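Trarnari home demos: read me first

Hello, and thanks for downloading this. I'm Boyang Fan, and I look after the Trarnari set, meaning I did a good share of the driving, nearly all of the sorting and every bit of the moaning about file names. What follows is what I'd want to know if I were about to train something on it. It's long because people keep emailing me the same questions (keep emailing, I do like getting them).

What's in it

900 demonstrations of a robot arm doing small jobs in furnished rooms, every one of them driven by a person. There's no scripted motion anywhere in the set. Each demonstration has its own folder with the wrist camera video, the joint positions, the gripper opening and a plain text note typed by whoever was driving. The notes are my favourite part! Some are one word, some are a paragraph of grumbling, and I've left them all as they were apart from fixing the spelling of Lanham, which we managed to get wrong in more ways than I thought possible.

Two places. Lanham is the bigger half, with hard shiny floors and a lot of daylight. Gulten is smaller and darker, carpet nearly everywhere, and the arm had less room to swing. If you train on one and test on the other you'll see a drop, and I'd love to hear how big yours is.

How we drove it

Two ways. Most of the set was done by remote control, with a hand controller we call Kong (it's heavy, you'll understand after an hour). You squeeze the trigger and the gripper closes, you move your hand and the arm follows. The rest was done by hand, meaning you take hold of the arm itself and walk it through the job with the motors slack. The file called mode.txt in each folder says either "remote" or "hand".

The two feel very different in the data. Hand-guided runs are smoother and quicker, but the person's sleeve or fingers sometimes wander into the video, and the gripper was worked from a foot pedal, so its timing lags behind the arm a bit. Remote runs are jerkier, with lots of little pauses where the driver is working out what they're looking at. I wouldn't trim those pauses. Yanling Cui tried it on an early copy and her policy got worse at lining up before a grasp, so now we leave them in.

The thin things

There's a group of 100 demonstrations in the folder thin_parts, all of them about picking up and handling rods, stems and other narrow bits. They're the hardest in the set and the ones I'm proudest of. A mug forgives you a centimetre. A rod doesn't forgive you anything, and from the wrist view you often can't judge how far away it is until the pads are nearly shut on it.

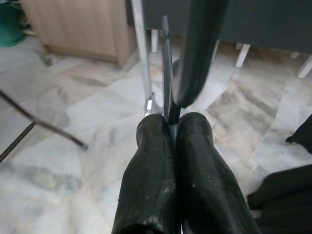 Wrist view, thin_parts: a bluish-grey rod held between the fingertips, marble floor behind.

Toivo Laitinen drove most of these and he has a habit you'll spot in the tracks: he comes in slowly, stops, closes most of the way, stops again and only then squeezes. Tianyou Xue goes in with one long movement. Both get there, but if you mix them without telling the model who's driving you may get a muddle in between, so driver.txt is there for you to condition on. I use it every time.

A word about gripper opening. Zero means fully shut with nothing held. With something as narrow as a rod between the pads the reading sits very close to zero, and early on I wrote a filter that threw those runs away as missed grasps. Silly me. They're all back in, but please don't write the same filter! Use the result label instead.

Labels

Every run is marked "done", "part" or "failed" by the driver, then checked by Orlando Alvarado from the video. Where the two disagreed, Orlando's answer is in the file and the driver's is kept next to it. Failed runs are included on purpose.

Things that will catch you out

The wrist camera is fixed focus, so anything across the room is soft. Polished floors give bright patches when the sun is out, and metal parts do the same.

18 runs have a gap in the joint log where the cable worked loose. They're listed in gaps.txt. The video is fine, so keep them if you only need pictures.

The first 20 Gulten runs were recorded before we fixed the clock, and the joint log starts early against the video. The script fix_clock.py sorts it out. Run it once only, as running it twice shifts everything again (ask me how I know).

Using it

Free for research and teaching. Please name Trarnari and say which version you used. This one is dated 2024-06-10. I'm hoping to have more carpet runs out in September, driver wrists permitting, and if you find a mislabelled run before then send me the folder name and I'll put it right in the next copy.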